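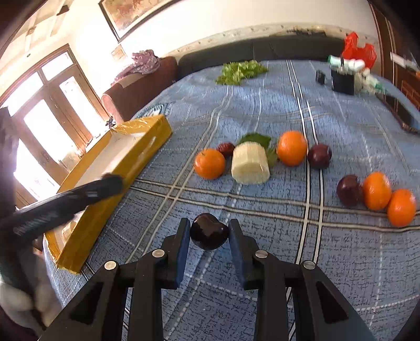 What limits how gently a hand-held parallel linkage gripper can close on soft fruit?

Play in the joints limits it first, then the stiffness of the finger pads. With a loose pin the finger tips arrive out of line and one pad takes the load before the other. A softer pad hides some of that but makes the grip point harder to repeat.

Skurkirum gripper build
Minutes of the build meeting, 22 July 2026
Denidgate shared workshop, upstairs bench

Present: Corrado Pace (chair), Rizwan Baloch (minutes), bench members
Apologies: none received

Minutes of the previous meeting
Accepted with one correction. The entry on link thickness should refer to the outer links. The inner links were left as drawn.

Actions carried over
Pin drawing reissued with the revised shoulder length. Closed.
Spare handle halves printed and trimmed. Closed.
Pad mold cleaned and re-waxed. Open. The wax on the shelf had dried out and a new tin has been ordered from Grasso.
Cable strain relief. Open, see Encoder and cable.

Linkage
R. Baloch reported on the pins. The current set is a sliding fit in the outer links and a light press fit in the inner links. On the left unit the press fit has relaxed after repeated assembly, and the pin now turns with the link. This moves the wear from the steel to the printed bore.

Options discussed were a thin metal sleeve in each bore, a reprint with a smaller hole finished by reamer, or a retaining compound. C. Pace objected to the compound, as the linkage is taken apart every time a pad is changed. The sleeve was preferred, but the wall next to the triangular recess in the outer link is already thin and may not take a larger bore.

Agreed to reprint the outer links with a shallower recess and to try the sleeve on one unit only. The other unit stays on the reamed bore so that the results can be compared. The two units must be marked on the handle, on the inside where the label does not rub off.

A member asked whether the recess could be dropped altogether. It was put in to save weight at the front. R. Baloch will weigh a link with and without it before the drawing is changed again.

Finger pads
The blue pads are the present standard. They are tapered toward the tip and bonded to the inner face of each finger. C. Pace noted that the bond line lifts first at the narrow end, where there is the least area and the most bending.

Zirnis sent a sample sheet of a softer compound in place of the one ordered. It was tested anyway. It holds smooth skin well at low closing force but picks up dust and lint from tablecloths, and grip drops off until the pad is wiped. The ordered grade has been requested again. The sample sheet is to be kept in the drawer with the mold and not cut further until the comparison is done.

Discussion on whether the pad should wrap around the squared tip. In favor: small round items tend to be taken close to the tip, and a hard corner can mark the skin. Against: a wrapped tip will not slide under a thin edge, and the finger was squared for that purpose. No decision. A wrapped pair will be made for trial.

Closing force
The spring was changed to the lighter of the pair supplied by Grasso. Peak force at the pads now reads 5 newtons on the kitchen scale rig with the trigger fully pulled. With the earlier spring it read 21 newtons, and plums were bruised at the contact points by the following day.

R. Baloch pointed out that the rig measures force with the fingers at one opening only. The linkage ratio changes with opening, so the figure for a large orange will differ from the figure for something the size of a grape. A stepped wooden block will be cut so that readings can be taken at several openings. C. Pace has an offcut of beech that will do.

Trigger feel was raised again. With the lighter spring the return is slow and the fingers sometimes stop short of fully open. Friction at the inner pins is the suspected cause. Dry lubricant only, no oil, as the handles are used around food.

Produce trials
The test list was reviewed. Items remain grouped by shape and surface: large and firm (oranges), small and smooth (plums, cherries), wrinkled (dates), soft and peeled (banana pieces), and leaves. The order within a session is to be mixed, so that the soft items do not always fall at the end when the operator is tired.

Peeled banana is the item that fails most. The pads sink in and leave a print even at the lowest force that will lift it. It was suggested that it be removed from the list. C. Pace wished to keep it, with the result recorded as marked or unmarked alongside lifted or dropped. Agreed.

Lettuce was discussed briefly. A single leaf can be taken by the rib. A full head is outside the opening range and should not be attempted, as a member cracked a link doing so.

A wrinkled cloth is to be accepted as a test surface. The earlier rule called for a flat board, but the grippers are meant for ordinary tables and the folds make the approach height vary in a useful way. The operator should let the fingers clear the cloth before closing.

Each session is limited to 40 lifts per operator. The handle becomes uncomfortable beyond that and the records get careless.

Handle
Comments from operators with smaller hands: the trigger starts too far out, and the heel of the handle presses into the palm. R. Baloch has drawn a shorter reach. The change affects the trigger and its pivot only and does not touch the linkage. To be printed in the same black filament from the open reel. There is enough left for a pair of triggers but not for full handles.

Encoder and cable
The opening sensor on the right-hand unit drops out when the cable is bent close to the handle. The solder joints were checked and are sound. The break is inside the insulation. Cable to be replaced with the more flexible type, and a clamp added to the handle so that the bend happens over a longer length. Sample rate is to stay at up to 100 readings a second. A higher rate filled the card without showing anything new.

Materials and spending
One order to Grasso for wax, sleeves and flexible cable. Zirnis to be asked for exchange of the wrong sheet at no charge. Filament to be bought locally by whoever is passing, receipt in the tin.

Use of the workshop
The Denidgate printer with the enclosed cabinet is shared with the model railway group in the evenings. Link prints are long and should be started in the morning. Please clear the bed afterward and write the job on the sheet.

Actions
R. Baloch: reprint outer links, shallow recess. Weigh both versions. Print short-reach triggers.
C. Pace: stepped beech block. Force readings at each step, both units. Write to Zirnis.
R. Baloch and C. Pace: fit sleeves to one unit and mark both handles.
Bench members: re-wax mold when the tin arrives, cast wrapped pads, replace right-hand cable.

Any other business
C. Pace asked for the drawings to be frozen in December so that a complete set can be given to the workshop library. R. Baloch considered this possible for the linkage and handle but not for the pads. Left open until the pad comparison is in.

The small reamer is missing from the rack. Whoever has it is asked to put it back before the links are printed.

Next meeting to be set once the sleeves have been delivered.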